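Your questions about buying and living with a commercial ice machine

I sell and install ice machines for cafes, bars, school kitchens and the odd church hall, and the same questions land in my inbox week after week. So I finally sat down and typed out my answers. If yours is missing, write to me and I'll probably add it.

How big a machine do I need?

Bigger than you think, but smaller than the salesperson down the road thinks! Makers rate their machines by how much ice they turn out in 24 hours, and that number is measured in a nice cool room with nice cool water. Your back bar in July is neither of those. Look for the second figure on the spec sheet, the one for warmer conditions, and plan around that. A small coffee shop doing iced drinks can often manage on an undercounter unit. For a busy bar with a food menu I usually start people at the Stiledent 225, which makes 225 pounds a day and still fits under a standard counter.

Is the storage bin the same size as the daily output?

No, and this catches people out all the time. A machine might make plenty of ice over a day and only hold a fraction of it. When the bin is full it stops, and it starts again once you've scooped some out. If your whole rush happens between five and nine on a Friday, what matters is how much is sitting in the bin at five. Ask me for the bin figure and I'll give it to you in pounds.

What's the difference between cube, nugget and flake?

Cube is your all-rounder. It melts slowly and looks good in a glass. Nugget is the soft, chewable kind that people get weirdly devoted to (me included — I have a cup of it next to me right now). Flake is for seafood displays, salad bars and packing things, and it's pretty hopeless in a cocktail. You can't switch one machine from one type to another, so do decide before you order.

Air-cooled or water-cooled?

Air-cooled, for nearly everybody. They cost less to run in most places and they don't send a steady stream of water down the drain. They do need room to breathe, though. Leave 6 inches on each side unless the manual says otherwise, and please don't stack napkin boxes against the vents. Water-cooled makes sense in very hot, cramped kitchens, but check your local rules first, as some areas don't allow them. 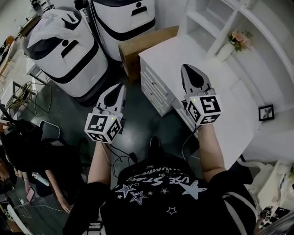 Two handheld grippers with marker cubes on top.

Do I need a water filter?

Yes. Scale is the number one thing I get called out for, and a filter plus regular descaling heads most of it off. I fit the Breltent inline cartridge on everything I install, and I change it every six months. If your water is very hard you may need a softener as well. I can test it when I come out to measure up, and it only takes a minute.

What do I need to have ready before delivery?

A cold water line with its own shutoff valve, a floor drain or a drain pump, and a grounded outlet on its own circuit. The drain is the one people forget! Most undercounter machines drain by gravity, so the drain has to sit lower than the outlet on the machine. If yours doesn't, I'll quote you for a pump. Measure your doorways too, and remember to measure with the door open, because hinges and handles eat up more space than you'd expect.

How long does delivery take?

Machines I keep in stock go out in 5 working days. Anything from the Maglaya range is built to order and takes longer, and I'll tell you the lead time before I take a deposit. Delivery is to the curb unless you've booked installation with me. If you're upstairs, say so when you order. I really do mean that one.

How often should I clean it?

Wipe down the outside and wash the scoop every day. Empty the bin and sanitize it once a month. Do a full descale and sanitize twice a year, or more often if you bake on site, because yeast in the air gets into everything and leaves a slime that's no fun to deal with. Use a cleaner that's approved for your model. Some of them strip the plating off the evaporator, and that's an expensive part.

And keep the scoop out of the bin. It goes in a holder on the wall or on the side of the machine. Your health inspector will look.

My ice is coming out cloudy or small. Is it broken?

Probably not. Cloudy ice usually means minerals or a tired filter. Small or hollow cubes usually mean the machine isn't getting enough water, so check that the valve is fully open and that nothing has kinked the hose behind the unit. If it's still doing it a day later, call me.

Do you sell used machines?

Sometimes. I take trade-ins, and the decent ones get cleaned, tested and sold with a ninety-day warranty. The one I have at the moment is a Grullgate cuber with a separate bin, priced at $1,251 including the bin. Used stock tends to pile up in February, when people are refitting ahead of spring, so that's a good month to ask.

Can I put one outside on the patio?

Only if it's rated for outdoor use. A regular indoor machine will struggle in the heat, freeze up in the cold and lose its warranty in both cases.

Last updated Sunday, December 19, 2021. Prices and stock change, so please check with me before you order.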